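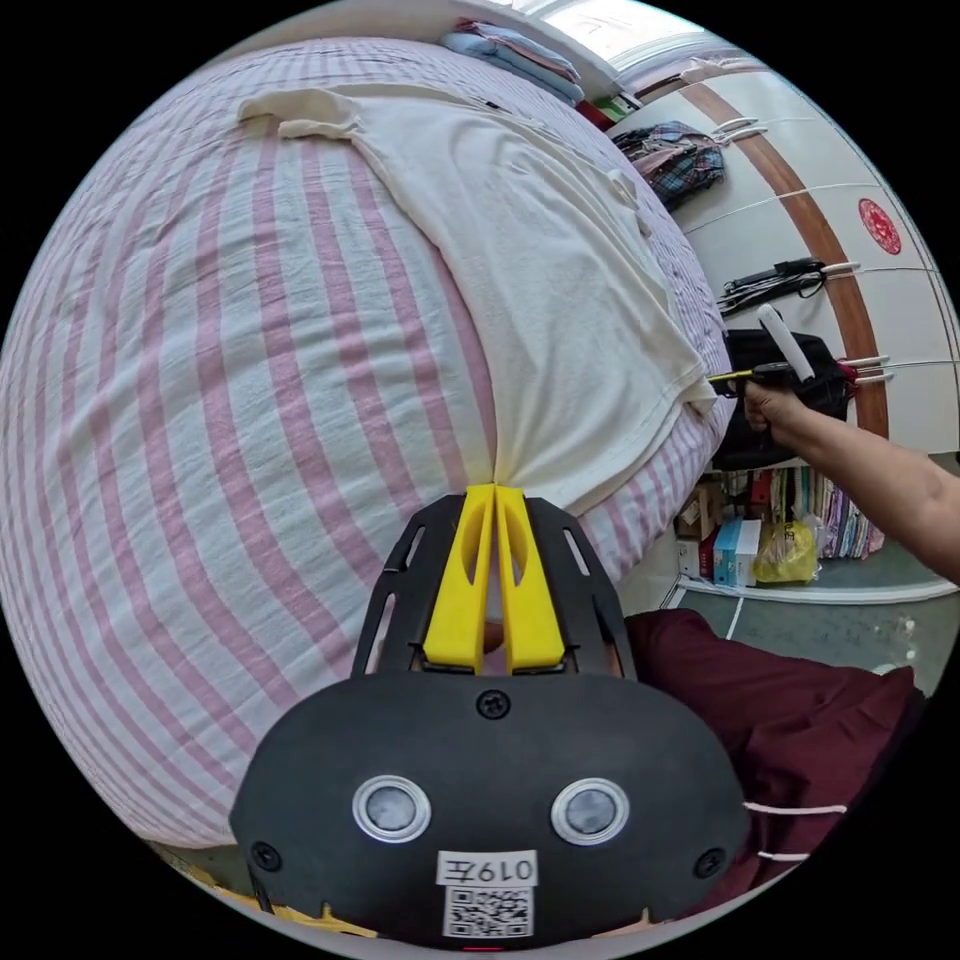

Clothing Use and Disposal in Shared Student Housing
Final Project Report, Household Studies
Prasach College
Submitted Jan 19, 2021

Background

The purpose of this project was to study how long everyday clothing stays in use among students who live in shared housing, and what happens to it afterward. Earlier coursework dealt mainly with the making and sale of clothes. The project group wished to look at the later part of a garment's life, when it has been washed many times and its owner must decide whether to keep it, mend it, give it away, or throw it out.

The study was carried out at Campos House, a residence owned by the college on the east side of Skarkier. Residents do their own washing in a shared laundry room and have limited closet space. Both facts were expected to affect their choices.

Method

Residents of 4 apartments agreed to take part. Each resident filled out a log sheet listing every shirt, sweater, and pair of pants in his or her possession at the start of the study. The sheet asked for the type of garment, its main fiber as given on the care label, whether it had been bought new or used, and whether it had been worn since June. Socks, underwear, and coats were left out.

A short written survey followed. It asked residents to name the last garment they had stopped wearing and to give the main reason. Answers were grouped by the project members working separately, and differences were settled by discussion.

Results

The log sheets listed 387 garments. Of these, 255 had been worn since June. The remainder were stored, most often in boxes or on the upper closet shelf. Among the garments that had been worn, 177 were made mainly of cotton.

Shirts were the group most likely to be worn often and also the group most likely to be described as worn out. Residents named stretched collars, thinning at the elbows, and yellowing under the arms. Pants were more often given up because of fit. Sweaters were seldom thrown away — several residents reported keeping one they no longer wore because it had been a gift.

Mending was rare. Residents who owned a sewing kit used it for buttons and little else. Small holes in knit fabric were generally left alone until the garment was moved to use as sleepwear or as a cleaning rag. This second use was not foreseen when the log sheet was designed, and a column for it should be added in any later study.

For clothing in good condition, the most common choice was the drop-off counter at Curkura, the secondhand store near the bus station. Residents without a car mentioned the short counter hours as a difficulty.

Limits of the Study

The sample was small and drawn from one building. Residents reported their own wear, and no check was made against the laundry room schedule. Care labels had been cut out of a number of garments, and fiber was then entered from memory.

Recommendations

The group recommends that Campos House place a collection bin beside the laundry room and arrange regular pickup with Curkura. A mending evening at the start of each term would also be of use, with attention to knit fabrics. The log sheet, with the added column, is on file with the Household Studies office and may be borrowed by later project groups.

© 2021 Prasach College, Household Studies | Contact | Back to top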